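To: schools-planning list
From: Tiago Patrício
Subject: Re: Enrollment boundary for the Chisholm building

Replying on the list so the numbers stay in one thread. The earlier message is quoted first because two of the figures in it have been repeated elsewhere, and one of them is wrong.

> The district projects 1642 students across the elementary grades
> when the Chisholm building opens. Wernus is already over capacity
> and Erano has empty rooms. Why are we drawing a new boundary that
> takes most of its students from Erano? It looks as if the line was
> drawn along the creek because the creek was on the map. Also, the
> notice says 38 classrooms, and I can't get that to match any
> building list I have. Could somebody who has read the appendix
> explain how the line was chosen, and whether current fourth graders
> will have to move for one year?

Taking the points in order.

The 1642 figure is the projected total for Wernus, Erano and Chisholm together. It does not include Dudard, which has its own attendance area and is unaffected by any of the three draft maps. The summary sheet says "across the elementary grades," and I agree that reads as though it covers the whole district. The table in the appendix is labeled correctly. Please use the table.

The 38 classrooms are general classrooms only, again for the three buildings together. Art, music, the resource rooms and the two preschool rooms at Erano are left out. If your building list counts every room with a door and a number on it, you will get a higher total. The appendix uses the state form's definition, where a room counts if it is assigned to a single grade section for the full day.

The statement that most of the Chisholm students come from Erano is true of draft map A and false of draft map B. Map A follows the creek. Map B follows the creek as far as the rail crossing and then turns west along the county road, which moves the blocks behind the old mill from Wernus to Chisholm. The notice was mailed with map A on the back. Map B is the one the planning office has recommended since January, and it is the one on the agenda. 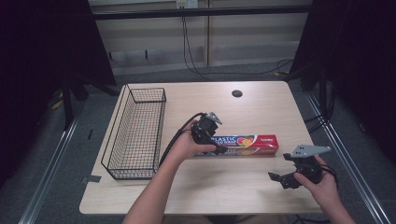
Tabletop with a wire basket and a box of plastic food wrap.

On how the line was chosen: the office assigned each planning block to the nearest building by walking distance, then adjusted for two things. The first was section size. The second was road crossings, meaning that no block was assigned to a school if the walking route crossed the state highway at a point without a signal. The creek shows up in both maps because there are only two footbridges, and the walking distance jumps at any block that is not close to one. A straight-line distance would give a different answer, and I think that is where the sketch map circulated last week came from.

I have one disagreement with the method. Walking distance was measured from the center of each block to the front entrance of each building. At Erano the front entrance is on the far side of the site from most of the houses, and nearly all the walkers use the gate by the playing field. Measuring to the gate would put a few more blocks inside the Erano area under either map. I sent this to the office as a written comment and have had an acknowledgment but no reply.

Bus routes are a separate matter. The draft has 10 routes serving the three buildings, compared with 9 now. The added route is for the blocks behind the mill, which are walkable to Wernus today and would not be walkable to Chisholm until the sidewalk on the county road is finished. The sidewalk is in the town's budget and not the district's, so the district cannot give a date for it. The cost table carries the extra route for the first two years and then drops it. I would treat that as an assumption and not as a plan.

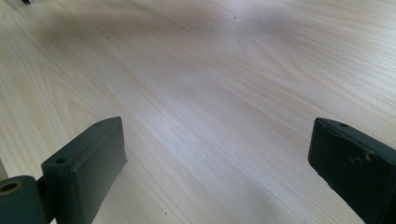
On the fourth graders: the draft policy lets any student entering fifth grade in the opening year stay at the current school – the form has to be returned by the family, and it is not automatic. Younger brothers and sisters are not covered. Transportation is not covered either, except where an existing bus already passes a stop on its normal route. The wording on siblings was different in the earlier draft, and some people may still be working from that copy. Check for the line "fifth grade only" in section four.

Kindergarten registration will follow the new boundary from the start, including for families who have an older child staying put under the fifth grade rule. Those families would have children in two buildings for one year. The start times are currently the same at Wernus and Erano. Chisholm's start time has not been set.

Comments on map B can be made in writing or at the Saturday session in the Dudard cafeteria. Written comments should give the planning block number, which is printed in gray on the large version of the map and is missing from the mailed one. If you can't read yours, send me the street and the nearest cross street and I will look it up.

Tiago Patrício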